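Dear Ieva Ots,

Progress report on the Malleo gripper comparison, second period
30 November 2020

I hope this finds you well and that the move to the new offices went more smoothly than you feared when we spoke. I have tried to keep this one shorter than the last, which I know ran on a bit, but there is a fair amount to tell you and most of it is good.

You'll remember that the first period went mostly on the arm and its mounting, and that when I wrote in March we had only one gripper running. We now have all three. The Dillach two-finger gripper is the one you saw when you visited, with the long flat pads. The Kairys is the soft three-finger one, driven by air, and the Vivo is the suction head with two cups. All three go on the same arm, with the same controller, and changing from one to the next takes 15 minutes if the hoses behave themselves (they often don't, and I'll come back to the hoses).

The grant asked us to work with small parcels of the kind that come through an ordinary mailroom, and to include the awkward ones. We have been very strict with ourselves about this. It would have been easy to fill the bin with clean cardboard cubes and send you some lovely numbers, but real parcels are wrapped by real people, often late at night and with far too much tape, and those are the ones that cause the trouble.

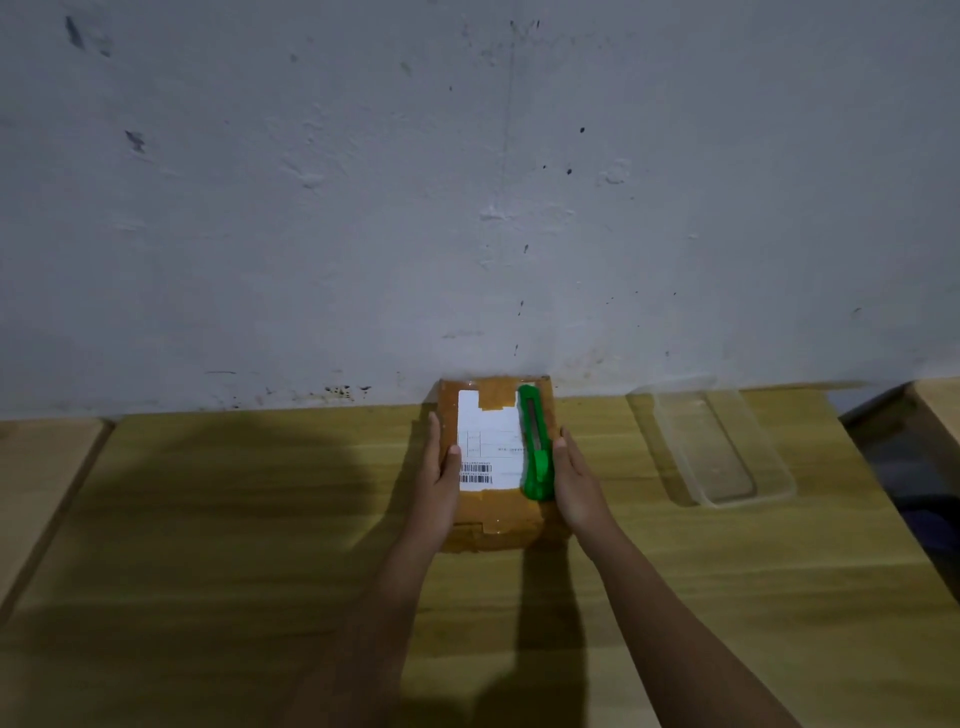
We completed 697 pick attempts in this period. The Dillach had 256 of them, the Kairys had 381, and the rest were on the Vivo, which arrived late and so has had much less of a run than we planned. I would ask you not to read too much into the Vivo results for that reason. We'll even things up early in the next period.

The Dillach is still the steadiest of the three. If it can get a finger down each side of a box, it picks the box up and keeps hold of it, and there really isn't much more to say about that. Where it struggles is with parcels that lie close to a wall of the bin, because there is no room for the second finger. Rhodri Harries, who wrote our grasp planner, has added a small nudging move that slides the parcel away from the wall before the fingers close. It works nicely on the heavier boxes. Light ones tend to spin instead of sliding, and he is still working on those.

The Kairys is a pleasure to watch and everyone in the lab has a soft spot for it, me included, but I have to report that it's slow. The fingers take a moment to fill and another to let go, and over a whole bin that adds up. It is much kinder to padded envelopes, though, and it copes with odd corners better than I expected.

The Vivo surprised us in both directions. On a flat paper label it gets a seal almost at once. On wrinkled packing tape, where one layer crosses another and leaves a little step, the air leaks along the fold and the parcel slips off partway through the lift. We have tried the softer cups, which helped, and a stronger pump, which helped less than its price would suggest. Rhodri would like the camera to look for the flattest patch on the top of the parcel and send the cups there, and I think he's right.

On the camera side, glossy tape continues to be a nuisance. The depth readings drop out wherever the shine is strong, and the planner then believes there is a hole in the parcel. Moving the lamp off to one side made a big difference, and we have left it there.

Now, the hoses. We lost four days to a leak in the quick-change plate before finding a split seal no bigger than a fingernail. We now check the seals every morning. The replacement parts came out of the small repairs line, and there is still money left in it.

Spending is otherwise on plan. The one change I'd like to ask for is to move the unspent travel money over to parts, so that we can buy a second set of cups and a spare plate. I've put the amounts on the usual form and would be grateful for a yes or no before we order.

For the next period we plan to finish the Vivo runs, add the flat-patch search, and repeat the whole comparison with mixed bins, in which boxes and padded envelopes lie on top of each other. Rhodri will send the full results table separately once he has checked the timing columns.

With warm thanks, as always, for your patience and your good questions,

The Malleo project lead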